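Can a machine put my kitchen drawer straight yet?

Posted by Jummai Okoro, March 29, 2023

I've had a drawer on my mind since January. It's the one under the kettle, the one with the takeaway menus and the dead batteries and a single chopstick, and every time I shove it closed with my hip I think, surely somebody has built a thing that can do this for me by now? We've got hoovers that wander round the skirting boards on their own. My neighbour at Wenley Court has a mower that does the communal lawn while she has her tea. So where's the one that tidies up?

I went and asked, which is one of the nice things about having a blog (people let you in!). My cousin used to do the accounts for a small outfit called Prinar, and they put me on to the people who work with two-armed machines on little tabletop jobs. Picking up, putting in, opening, closing. Toddler stuff, really, and I mean that kindly, having raised 2 of them.

The first surprise is how small the jobs are. I'd gone in picturing a full-size kitchen and a great big sink. What you get is a tray, a cup, a little box with a knob on the front and something soft and green to pick up.
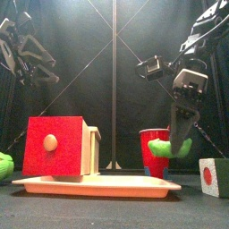

Filed under: Home Tech and Grumbles

I love that green plush thing. Soft things are a pain for a machine, I was told, and once I thought about it I could see why. A mug is the same shape each time you grab it. A sock isn't! Squeeze it here and it bulges there, and now whatever you worked out about where its edges were is no use to you. I pair socks while watching the telly and have never given my fingers any credit for it.

And a round knob is its own little puzzle. You've got to get hold of it squarely and then pull in a straight line, or the drawer goes skew and jams. Mine jams when I do it, so I'm in no position to be snooty.

The other thing I hadn't reckoned on was the difference between doing it once and doing it every day. Olatunji, who was very patient with me, put it this way: if a machine puts the cup away 2 times, you've got a nice clip for your phone. If it does it 100 times with the cup in a slightly different spot each go, then you can start talking about selling it to someone's mum. I wrote that on the back of my hand, having left my notebook on the bus.

My brother-in-law is on the packing line at Estico and he's got a completely different view of all this. On the shop floor, he says, you can cheat. You bolt the machine down, you make sure the boxes always come the same way round, you paint a line and tell people not to step over it. Nobody at my house is going to stick to a painted line, least of all the cat. So I do think factories will get the useful ones first, and homes will be waiting a good while longer. He reckons the fiddly bits of his job are safe for now, the loose lids and the crumpled bags. I hope he's right, he's just had the bathroom done.

Having a second arm must help, mind you. Try emptying a drawer with one hand behind your back. I did, when I got home, and it took me 3 goes to get the tin opener out past the potato masher.
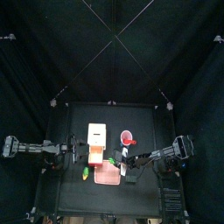
Would you buy one if it were in the shops tomorrow?

Not for the drawer on its own. I'd want it to do the drawer, the socks and the washing-up without my standing over it, and I don't think we're near that. If it could only do one job, I'd pick emptying the dishwasher, and I'd put up with it being slow as long as it was quiet.

Tell me in the comments which chore you'd hand over first. My sister has already said ironing, and I've told her she has to wait her turn.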